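Please stop turning every old bank into a boutique hotel
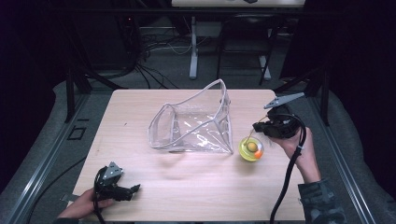 By Temitope Olaniyan
Opinion | 2025-05-25

So the old Vilela bank building is going to be a hotel. You probably heard already, seeing how the sign went up overnight and my phone was buzzing before I'd had coffee. Sturix bought it in the spring, and they're promising 70 rooms, a rooftop bar and something called a "lobby experience." I've read the brochure twice and I still couldn't tell you what the experience is. I think you walk through the lobby.

I don't hate hotels! I love hotels. I love the tiny soaps and I will absolutely eat a waffle I made myself in a paper cup's worth of batter. But this would be our fourth one downtown, and the other three aren't full outside of summer — go look at the windows on a rainy night in February and tell me I'm wrong.

What bugs me is the ground floor. For as long as I've lived here you could walk into that bank, even if you only wanted to stand under the big ceiling and get out of the wind. The plans put a restaurant there with its own entrance, and the old front doors become guests only. Adelino Quintela, who runs the shoe repair across the street, asked at the public meeting whether regular people could still come in and see the ceiling. He was told they'd be "welcome to book a table."

Dindo Policarpio wrote in these pages that an empty building helps no one, and sure, he's right about that (the pigeons might disagree). It needs a new roof and the city isn't going to pay for one. But Vamov wanted to put apartments upstairs and keep the banking hall open for a market, and that offer got one short paragraph in the staff report. I'd like to know why.

The planning board votes in June. If they say yes, and I figure they will, they could at least make public hours in the hall a condition of the permit. Two afternoons a week would do me fine. I'll be there with my comments written out, probably too long, and I'd love some company in the cheap seats.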